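Keep Your Coasters

I grew up in a house where you could not set a glass down without somebody sliding a cork disc under it first. My aunt Salma Nasr had a stack of them in every room in Bainbridge, plus felt pads, plus a plastic cover on the dining table that stuck to your elbows all through June. We ate on that table for 15 years and I could not have told you what color it was!

So yes, I am against coasters. I'm against the good plates too, and the guest towels, and the couch in the front room that only the minister gets to sit on. If you paid for a thing (and my aunt paid 747 dollars for that table, she told everyone), then why on earth would you save it for people you see twice a year?

Folks tell me a ring will ruin the resale value. Fine, but who is buying? My neighbor tried to sell her perfect, never-used dining set and got 112 dollars for it, chairs included.

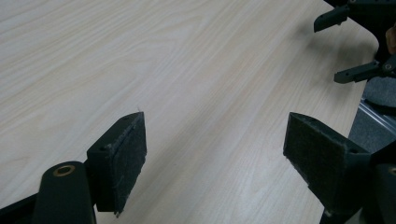
Good furniture ought to get leaned on, spilled on and written on, and I'll argue that with anybody. Kids should do their homework on it, and if the pen goes through the paper, well, now you know who did long division there. And you'd finally get to look at the wood. Pale blond with the grain running in long, easy curves, a few gray streaks in the cream, who covers that up with plastic? Put your coffee down. Mine's sitting right next to me as I type, and it's leaving a ring.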